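Home | Reviews | Events | Archive

Groline hand-held gripper: notes from the Nekberg open day
30 Aug 2023, by Sebastian Costache
Last updated: 30 Aug 2023

Nekberg opened its Derkondale workshop to visitors for an afternoon, and I spent most of it with the Groline. The unit costs 3699 without the wrist camera mount. It has two fingers driven from one trigger. Trigger travel is short and the return spring is stiffer than on the older Barbu, which I prefer for small objects and dislike after half an hour.

Nelu Dobre ran the demonstration. Visitors picked items off a desk, put them back, and could then look at the recordings on a laptop. Setup took him some 90 seconds, calibration included. The software stores 1000 episodes per project before it asks for a new folder, a limit that ought to be adjustable.

The ribbed magenta pads are the best part of the design. They are sold in pairs and held by a single clip. Nekberg rates them for 4000 cycles; I had no means of checking that.

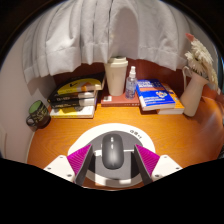

Rounded objects need a square approach. Coming in at an angle, I pushed a mouse across its pad twice before closing on it properly. A flat book was harder, and I gave up on it. Dobre suggested lifting one edge first, and this worked for him.

The manual is thin on maintenance and has no spare parts list. For desk work I would take the Groline over the Barbu. For anything heavier I would wait for the revised trigger.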